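Unit 6: Small Corrugated Trays – Blanks, Folding and Contents

Course notes, Packaging Materials and Methods
Instructor: Henrike Schmieder

6.1 Scope

This unit covers the one-piece folding tray made from light corrugated board. Glued cases were treated in Unit 4 and are not repeated. Students should have read the handout on board grades before the May session and should bring a steel rule, a bone folder and a soft pencil. Blanks are supplied.

6.2 Terms

Blank: the flat, cut and scored sheet before folding.
Score: a compressed line along which the board is meant to bend. A score is not a cut.
Panel: any area bounded by scores or outer edges. The floor panel stays on the table; wall panels turn up from it.
Tab: a small projection that enters a slot or tucks behind a wall.
Corner flap: the piece joining, or meant to join, two adjacent walls.
Liner: the flat paper face of the board. It may be colored on one or both sides.
Medium: the fluted paper between the liners.

Color is applied to the liner only. A cut through colored board will therefore show the natural color of the inner layers, usually brown. In retail work this is normally accepted on inside edges and hidden with a rolled wall on outside edges.

6.3 Board direction

Board bends more cleanly along the flutes than across them. On a tray this small, both directions are unavoidable, and the scores running across the flutes need a firmer crease. The common error is to fold all walls with the same light pressure. The cross-flute walls then spring back and the corners open.

The Kultivix blanks used in the exercise have flutes parallel to the long walls. The Jurčo blanks do not. Check before creasing and mark the direction on the floor panel in pencil.

6.4 Folding sequence

1. Lay the blank flat with the inside face up. Clear the area around it. Fragments of paper or foam trapped under the floor panel will leave dents.

2. Pre-crease every score to a right angle, then release. Work from the floor panel outward. Hold the floor down near the score while lifting the flap – lifting from the outer edge alone bends the panel instead of the score.

3. Raise the end walls and turn the corner flaps inward.

4. Raise the long walls against the corner flaps. If a long wall leans, look at the corner flap first. In most cases it has not been turned fully.

5. Insert the tabs. Do not force a tab whose slot is still closed by uncleared board; open the slot with the point of the bone folder.

6. Place the contents only when all walls stand without being held.

Open tray and flat blank:
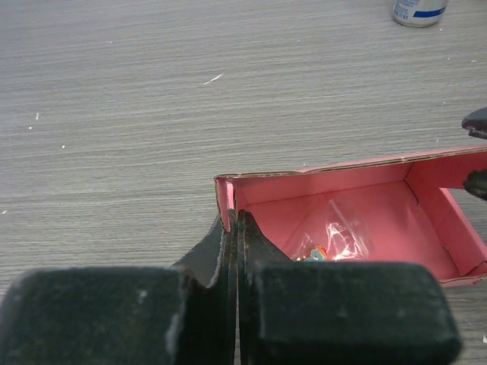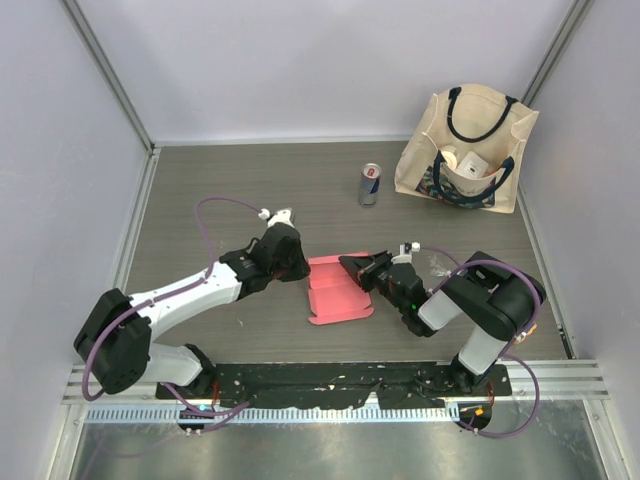 6.5 Cutouts in walls

A cutout may serve as a finger hole, a display window or a slot for a tab. It always reduces the stiffness of the wall. For the exercise, assume that a wall with a cutout carries no stacking load at all. This is conservative, but the course does not cover partial wall strength.

6.6 Film bags as inner packing

Clear film bags are light and take up whatever space they are given, so they hold nothing in position. If the contents must not shift, specify a fitted insert. Where a bag is used only as a dust barrier, fold the mouth under and state the fold in the packing instruction.

6.7 Exercise

The order from Lusorus is for 1,380 trays, shipped flat. The first delivery is 559 blanks and the remainder follows. Prepare a one-page folding instruction for the packing staff at Zoltusport, who will receive the blanks without a sample.

The page must include:

– a sketch of the blank with scores, cuts and flute direction marked
– the folding sequence, with one action per line
– a statement of which faces are colored
– the number of blanks in the second delivery

Instructions longer than one page are returned unmarked. Sketches may be drawn by hand. Dimensions are taken from the blank itself, to the nearest millimeter, and measured from score center to score center.

6.8 Reading for next unit

Handout 7, sections on tape and adhesive closures. The table of adhesive setting times may be skipped.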